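Liquid multivitamin vs. powder, and is the shipping killing anyone else?

Supplements and Vitamins > General Chat

mossybanks
Posted 7:42 am

Ok so I have been on the Nurmi liquid multi since April and I like it, I really do, but I am getting tired of hauling a glass bottle the size of my forearm home every month. It's heavy, it has to stay cold once it's open, and if I order online the shipping is almost half of what I paid for the stuff. My sister-in-law swears by the Ziltix powder. You get a tub, you get a scoop, you stir it into water or juice and off you go.

Has anybody here switched from liquid to powder and stuck with it? I mostly want to know about taste and whether it sits ok on an empty stomach, because I take mine before work and I'm not a breakfast person. Also the vitamin D. The Ziltix label says 2000 IU a scoop and my Nurmi has a lot less, so would I drop my separate D pill or what?

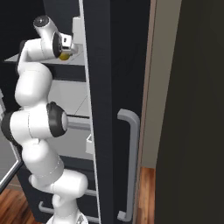
Re: Liquid multivitamin vs. powder
tallpines_ohio
Posted 8:15 am

Switched two years ago, never went back. The powder weighs next to nothing and it lives in a cupboard. Taste is "orange-ish." I've had worse. I've had a LOT worse, if you ever tried the old Nalladholm greens you know what I'm talking about (lawn clippings and banana).

Empty stomach, though, no. Not for me anyway. I think it's the zinc. I get that watery-mouth queasy feeling for twenty minutes if I don't eat a piece of toast first. My husband takes the same scoop with black coffee and feels fine, so who knows.

Re: Liquid multivitamin vs. powder
granolagus
Posted 8:31 am

I'd keep the liquid. I tried Ziltix for one tub and the last third of it turned into a brick. I live somewhere humid and I guess I left the lid loose once or twice, but still, I was chipping it out with a butter knife. You can't tell me you're getting an even dose when you're eating it in chunks.

The liquid you just shake and pour. As for heavy, it's one bottle a month!

Re: Liquid multivitamin vs. powder
tallpines_ohio
Posted 8:40 am

Gus, put the lid on your tub, lol. Mine came with one of those little drying packets and I leave it in there. Never had a clump.

Re: Liquid multivitamin vs. powder
granolagus
Posted 8:52 am

I DID leave the packet in. You're in Ohio, come try it on the Gulf in August and get back to me.

Re: Liquid multivitamin vs. powder
quietkettle
Posted 9:20 am

Moving past the great lid debate :) mossybanks, please ask your pharmacist about the D before you start dropping or doubling anything. Mine looked at everything I take, all at once, and it took her five minutes. I had D in my multi, D in my calcium chews and D in a "bone support" thing I bought on sale, and I had no idea I was stacking it up like that. If you're on thyroid medicine or a blood thinner it matters even more, there's stuff in these multis that you're supposed to keep away from your pills by several hours, or check on first. I was taking my calcium right next to my thyroid tablet for most of a year. Felt pretty silly.

On taste, I mix mine in cold water with a squeeze of something sour. Takes the edge off that vitamin smell.

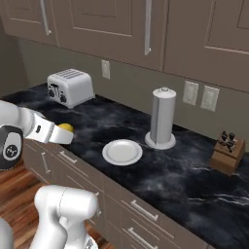 Also use less water than the tub tells you to. They want you to fill a giant glass and then you're standing there at the sink for ten minutes sipping something you don't enjoy. I do a small glass, four or five swallows, done, and then I drink plain water after.

I don't have a strong opinion on Nurmi vs. Ziltix. I've used both and my bloodwork looked the same.

Re: Liquid multivitamin vs. powder
mossybanks
Posted 12:04 pm

Wow, thank you all! Quietkettle, no thyroid meds but I do take a blood pressure pill so I'll ask when I pick up my refill. I didn't think of the calcium chews either and yep, I have those too, with D in them. Oops.

Gus, how long did your tub last before it went solid? I'm not on the Gulf but my kitchen gets steamy.

Re: Liquid multivitamin vs. powder
granolagus
Posted 12:31 pm

Five weeks, maybe six? It was fine and then one morning it wasn't. To be fair I kept it over the stove. Go ahead, tallpines, say it.

Re: Liquid multivitamin vs. powder
tallpines_ohio
Posted 12:33 pm

OVER THE STOVE, GUS

Re: Liquid multivitamin vs. powder
pennywise_pam62
Posted 1:47 pm

Can I talk about money for a second? I keep all my receipts (yes, I'm that person) and my order with Truteck was the Nurmi liquid, one bottle, and the package came in at 2764 grams with all the padding and the ice pack. The Ziltix tub from the same store shipped at 363 grams. They charge by weight! I was paying for an ice pack to ride across the country, and it was melted when it got here anyway.

So I went to powder for that reason alone and I've been happy enough. I don't notice any difference in how I feel. I'll be straight with you, I never noticed a difference between taking a multi and not taking one, I only do it because my doctor said my B12 was on the low side.

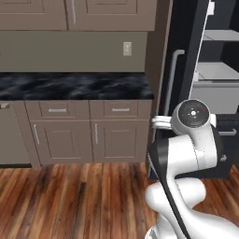 Where I did mess up was buying the big tub right off the bat. Get the small one. If you hate the orange you're stuck with it for months, and Truteck won't take it back once the seal's broken. I asked. They were nice about it but no.

And watch the scoop. The one in my tub was buried way down at the bottom, so I spent the first week guessing with a teaspoon and I was definitely overdoing it.

Re: Liquid multivitamin vs. powder
quietkettle
Posted 2:10 pm

The buried scoop drives me up the wall. I go in with a clean fork now and dig it out the minute I open the tub.

Re: Liquid multivitamin vs. powder
fernandfig
Posted 4:26 pm

Slightly different view here. I don't love either one. I did liquid, then powder, and ended up with a plain store-brand tablet, cut in half, half with lunch and half with supper. Cheap, no smell, no fridge, no clumps. I know some people can't swallow tablets, and if that's you then ignore me. But if it's only that someone told you liquids "absorb better," I'd want to see where they got that. My pharmacist just shrugged when I asked.

Re: Liquid multivitamin vs. powder
granolagus
Posted 4:58 pm

I can't do tablets, I gag. Otherwise I'd be with you, fern.

Re: Liquid multivitamin vs. powder
mossybanks
Posted 7:15 pm

I'm fine with tablets if they're small. The horse-sized ones, no way. I've got maybe ten days left in my bottle so I'm going to finish that, talk to the pharmacist, and get the SMALL Ziltix if she's ok with the D. And I'll try toast first, even though I'll complain the whole time.

Pam, does Truteck charge shipping on the small tub, or is there a minimum order?

Re: Liquid multivitamin vs. powder
pennywise_pam62
Posted 7:38 pm

There's a minimum, but I split an order with my neighbor and we got over it easily. Check the cart before you pay, it shows up on the last page.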